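**Culari laundry moves garment pick-up to a robot arm, reassigns two sorting posts**

25/06/2019

The Culari industrial laundry has put a robot arm on the first step of its garment line, the step where single items are taken out of a basket and passed on for inspection. The arm was supplied by Silow, which also wrote the control software. It has been handling workwear and rental trousers on the day shift, and the laundry says it will stay there through July before a decision is made on the night shift.

Until now the step was done by hand. Sorters stood at the baskets, pulled out one garment at a time, checked the pockets and dropped the item onto the belt for its wash class. The work is light per item but repetitive, and it accounts for a large share of the shoulder and wrist complaints logged at the plant. Of the 17 people on the sorting floor, two have been moved off the baskets. Both now work at the inspection table, where they check pockets, read tags and set aside anything with a broken zipper or a torn seam.

Pay grades have not changed. The job description has. Sorters assigned to the cell must complete 16 hours of training, covering start-up, safe stop, clearing a jam and recording a failed grasp. The training is paid and takes place on shift. Staff who do not want the assignment can remain on the manual line, which still handles bed linen, towels and everything that arrives tied or bagged.

Cloth is a hard material for a gripper. A pair of trousers has no fixed shape in a basket, and the point that is easiest to reach is often a fold with a second garment behind it. The Silow software looks for an edge or a raised fold, closes on it, lifts a short distance and checks the result before moving the item clear. If the check fails, the garment is released and the arm tries a different point. After two failed attempts it stops and signals the operator, who removes the item by hand and presses a button to resume.

That signal is the main complaint from the floor. Operators at the inspection table have to leave their own work to answer it, and on loads with many small items the interruptions come close together. The laundry has responded by sending socks, caps and aprons to the manual line. A second change, a light in place of the buzzer, was made at the request of the staff.

Throughput is a separate matter. The arm is slower per garment than an experienced sorter, and the plant does not expect that to change this year. It runs through breaks, so the belt no longer empties in the middle of the shift, and the dryers downstream are loaded more evenly. Maintenance is handled by Lytvynenko, the contractor already responsible for the conveyors. Gripper fingers are inspected at each shift change and wiped down to remove lint.

A smaller laundry at Luta, under the same ownership, has asked for the Culari fault logs before placing an order of its own. The logs will be shared once the July period is complete. Sorting staff at both plants will be given a written copy of the results, including the record of operator stops and any change in reported strain injuries.
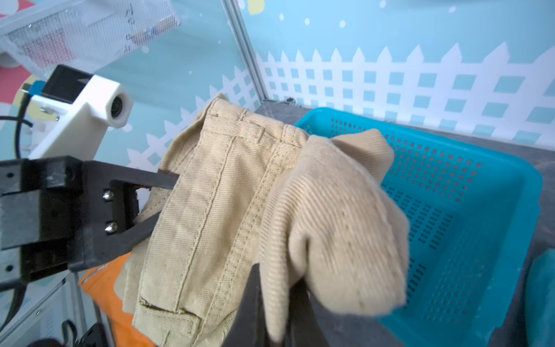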